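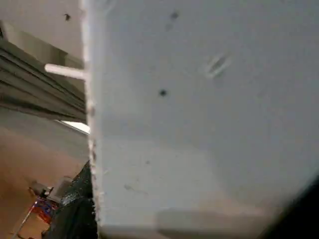 Page last changed: October 7, 2024

Viver Wrist View Kit
Close-range camera and contact policy for panel handling

The Viver kit is a small wrist camera plus the trained policy we use with it for picking up, turning and placing flat boards. It grew out of our work on what we call near-blind handling, the part of a job where the board is so close to the camera that it fills most of the view and the usual tricks for finding an object stop working. We think this is the most interesting stretch of the whole task, and we're very happy to finally have a page for it!

Why close range is hard

From across a bench, a board is easy. It has four corners and a clear outline. Bring the wrist in and all of that goes away. What you have left is one edge, a big pale surface, and whatever can be seen past the side of it. Most methods we tried treated those images as useless and fell back on the last good position. The board would shift a little in the grip and the arm would carry on as if it hadn't.

Our starting idea was that those images are full of information. A rough, crumbly edge gives the tracker plenty to hold on to, far more than a clean cut would. A dark dot, a slanted scuff or a faint smudge on the face works as a landmark too. The policy follows the edge and the marks together, and it uses the background in the gap beside the board as a rough check on which way the wrist is turning.

How it was trained

We recorded 200 handling runs with an operator guiding the arm, all on pale, matte boards. Nothing was cleaned up beforehand. Boards with nicks and scuffs stayed in, and so did runs with cluttered backgrounds and bright lights shining past the edge. An early version trained on spotless boards did fine on spotless boards and lost its place on nearly everything else.

The policy looks at the last 3 images at every step — a single one turned out to be too little when the edge runs close to straight up and down, as it gives almost no clue about sliding along its own length. Marks on the face fix that most of the time.

What we found

We tested on a second set of boards, another 200 placements, none of them used in training. The biggest gain came from keeping the surface marks in. When we blurred them out digitally, the arm still found the edge but drifted along it, and placements came out skewed. Shadows caused less trouble than we had feared. A soft, wide shadow band across the lower part of a board is ignored nearly every time, though a hard shadow line close to the real edge can still fool it.

Gripper fingers showing up dark and blurry in a corner are handled without masking. We tried a mask and dropped it. The version without one did just as well and there was one less thing to set up.

What's in the kit

Viver camera body with wrist bracket
Cable, 45 cm, with a strain clip
Policy weights and the Wornine runtime
Calibration card
Printed setup sheet

Works with

Kamum parallel grippers, all sizes. Makowska arms with the standard tool flange. Other arms will need an adapter plate, and we're glad to send the drawing on request.

Known limits

Glossy or mirror-like boards are outside what we trained on. So are clear sheets. Very clean, evenly colored boards with machined edges will work, but expect slower motion while the policy searches for something to follow. Strong light from behind the board can wash out part of the edge — turning the fixture a little usually brings it back.

Coming up

The next set of weights is planned for November and adds darker boards. Current owners get it as a normal runtime update. If you have boards that give the tracker trouble, please send us a few runs through the Wornine export menu. The odd ones teach us the most, and we look at every set that comes in.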